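Open Bins and the Case Against the Divided Tray

14 Aug 2019

The divided tray is the default recommendation for storing small rectangular stock, and I think the default is wrong. Most of the written advice on sorting assumes that every item should have a slot. For parts of one shape, in two or three colors, a plain open bin does the job with less floor space and less upkeep.

My reasoning starts with cost per compartment. The Nunel tray I used until April has 44 compartments, each sized for a single block. When the block size changed by 5 mm, every compartment became either too tight or too loose. The tray was not damaged. It was simply built around one dimension, and that dimension was gone. An open bin does not depend on the size of its contents until the contents no longer fit through the top.

The second point is retrieval. People assume that a slot makes a part faster to find. This holds when parts differ in ways that are hard to see, such as thread pitch or resistance value. It does not hold for color. Red and green separate well enough when the blocks lie at odd angles in the same container, provided the layer is shallow.

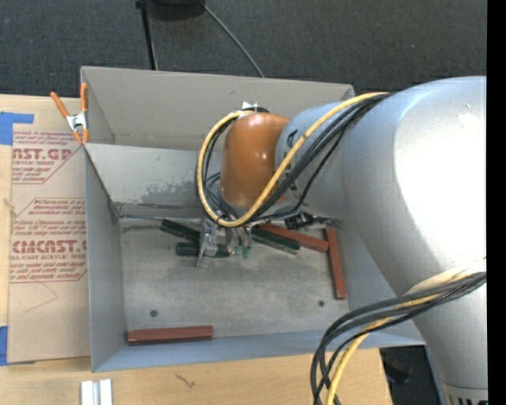 Depth is where open bins usually fail, and the failure is one of practice. A bin filled to the rim hides most of its stock and has to be dug through. I keep to a single layer, with at most 12 blocks per bin, and move the surplus to a second bin. The Drurex catalog lists its open bins by volume, which encourages people to fill them. Floor area would be the more useful figure.

Bin color also matters more than the catalogs admit. Gray is the right choice for most stock. A dark green block on a black floor is easy to miss, and a red bin with red parts in it is worse. Bare metal is acceptable if the lighting is diffuse. Under a single hard lamp it throws glare, and the lamp should be moved before the bin is replaced.

There are cases where I would keep the dividers. Fragile parts need them, as do parts with finished faces. The Brirville store holds some 71 part types in Tse cabinets, and I would not change that arrangement. Those parts look alike and are drawn one at a time - a slot with a label is the correct answer there. Blocks of one size do not need it, and the space goes to waste.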